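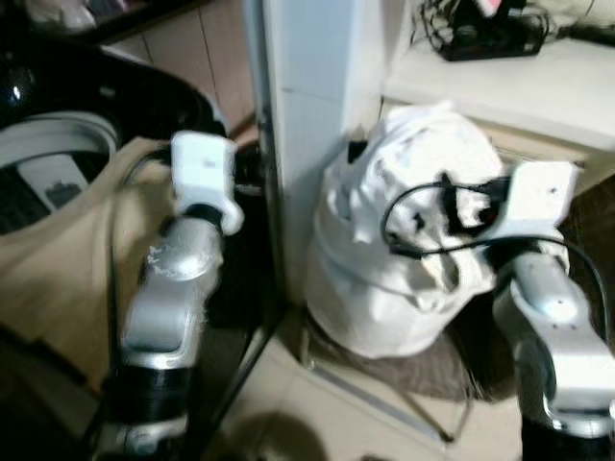 Minutes of the Equipment Planning Meeting
Akolgo Home Help Co-operative, Pritimville office, upstairs room
Held in December, 2:00 p.m.

Present: the chair, the equipment lead, the bookkeeper, the laundry trial lead, two members from the Usville branch (by phone, and our thanks to them for sticking with a poor line).
Apologies: the Mukstead branch.

1. Welcome and last minutes
The chair welcomed everyone and thanked the Usville members for the shortbread, which had arrived by post in surprisingly good shape. Minutes of the November meeting were accepted with one correction: under item 4, "gripper pads" should read "gripper covers".

2. Laundry trial
The laundry trial lead gave a good long report, and the meeting was grateful for the care that had gone into it. Work with the two-armed unit is carrying on in the small laundry area, with a top-loading machine, and the tight quarters remain the main worry. There is a pillar to work around and not much floor to spare. The lead feels strongly that we should keep practising in a cramped room, as most of our members' homes are no roomier, and a big tidy workshop would teach us very little.

Picking up a bunched piece of cloth is still slower than lifting one laid over an edge. The Usville members asked whether towels would be a kinder place to start. The lead agreed they probably would be, and will set aside a week for towels only in the new year.

Cables were talked over at some length. The equipment lead would like the arm cables held closer to the arms, with a bit of slack left at the wrist, and has asked for clips and sleeving to go on the shopping list. All were in favour.

3. Equipment budget
The bookkeeper reported $3,219 left in the equipment line for this year, to be spent or carried over by the end of March. Requests so far:

Spare gripper covers, one set: $300
Cable clips and sleeving: $130
Second work light: price to come
Rolling stand for the Usville branch: price to come

The first two were approved as they stand. The chair reminded everyone, kindly but firmly, that prices need to reach the bookkeeper before the meeting and not during it.

4. A second unit for Usville
This took up most of the afternoon. Usville would dearly love a unit of its own and made a lovely case for it, with 3 households already keen to have one visit. The bookkeeper pointed out that what is left in the line would not come near the price, and that we have no figures yet for servicing or insurance. Renting for a season was raised as a gentler way in. There was some feeling that Mukstead ought to have its say before anything is promised, and the item was held over.

5. Other business
The neighbours downstairs have asked us to keep the washing machine off after 6:00 p.m. Agreed without fuss. The label maker is still missing and would be very welcome home.

Actions
Laundry trial lead: plan the towel week and share dates.
Equipment lead: order covers, clips and sleeving; get prices for the work light and stand.
Bookkeeper: ask for rental, servicing and insurance quotes.
Chair: write to Mukstead regarding item 4.

Next meeting in February, same room. Usville is bringing the squares.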